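Laxdal Racing Completes Two-Day Endurance Test At Kallotitz

Laxdal Racing wrapped up its final preseason test at the Kallotitz circuit in October, with both of its motorcycles finishing the two-day program and covering a combined 537 laps.

The team split the work between its two endurance bikes. The number 4 machine ran mostly long stints on used tires, while the second bike was given over to chassis changes and a new rear shock setting. Track conditions were cool and dry on the opening morning. A light rain shower in the afternoon held up running for nearly 2 hours, and the team used the time to practice wheel changes in pit lane.

Running resumed on a damp track. The riders went out on intermediate tires at first and returned to slicks before the evening session, which continued after dark so the team could check its headlight alignment. The aim of the lights had been a complaint at the last race, where riders reported a dark patch on the exit of slower corners. A revised bracket was fitted for the test and will be kept for the season.

The second day was used for a race simulation on the number 4 bike. It began at 9 a.m. and ran without a mechanical stop, apart from scheduled pit visits for fuel, tires and rider changes. One stop ran long when the front wheel spacer was slow to seat. The crew will change the shape of the spacer before the opening round.

Fuel use was slightly better than the team had planned for, which may allow an extra lap or two per stint at circuits with shorter straights. Tire wear on the left side remains the main concern. Kallotitz has several long left-hand corners, and the riders reported a loss of grip in the last part of each stint. The new shock setting helped on the second bike and was moved over to the number 4 for the closing hour.

Engine mileage was also on the list. The unit in the number 4 bike has now covered 1636 miles since its last rebuild and will be taken down for inspection at the workshop. The engine in the second bike will stay in the frame for a further shakedown run.

Laxdal will enter both bikes in the Vullska Endurance Cup, which opens with a six-hour race at the Vullska circuit. The rider lineup is unchanged from last season. Mondia remains as supplier of brake pads and discs, and brought a new pad compound to the test. Riders preferred it for the night session but asked for more bite on cold discs, and a second version is due before the first race.

The team's trucks leave for Vullska directly from the workshop. Scrutineering opens the afternoon before the race, followed by a single night practice that all riders must attend. Qualifying times will be averaged across each crew, as they were last year.
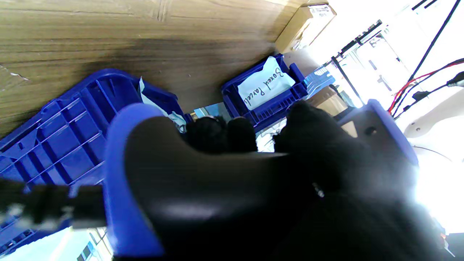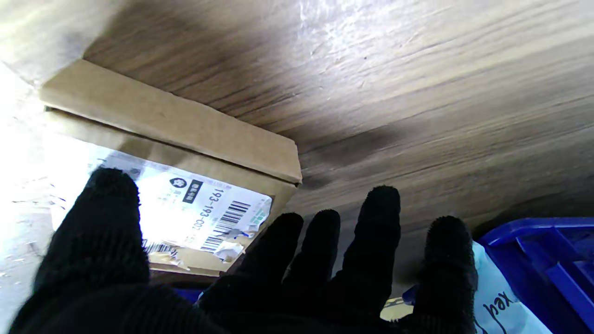
Cardboard box by the wood-grain surface

Laxdal Racing, Team Press Office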